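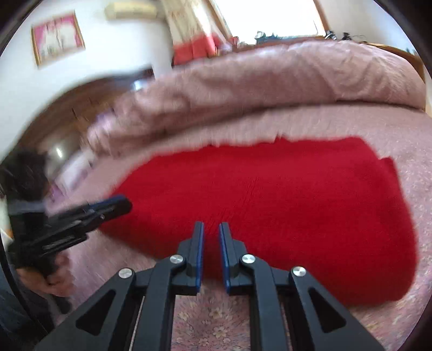
I went to the Husska open day in May expecting to be sold something, and I was. The guide told us Zotano had logged 448 practice sessions with cloth, most of them done by people working the grippers by hand. Fine. How many ended with a shirt my mother would put in a drawer? He didn't have that number.

A red cloth on a flowered bed sheet is a fair test, I'll grant that. But I stood there for 20 minutes and heard "soon" more often than I heard a price. Show me the failures next year and I'll come back.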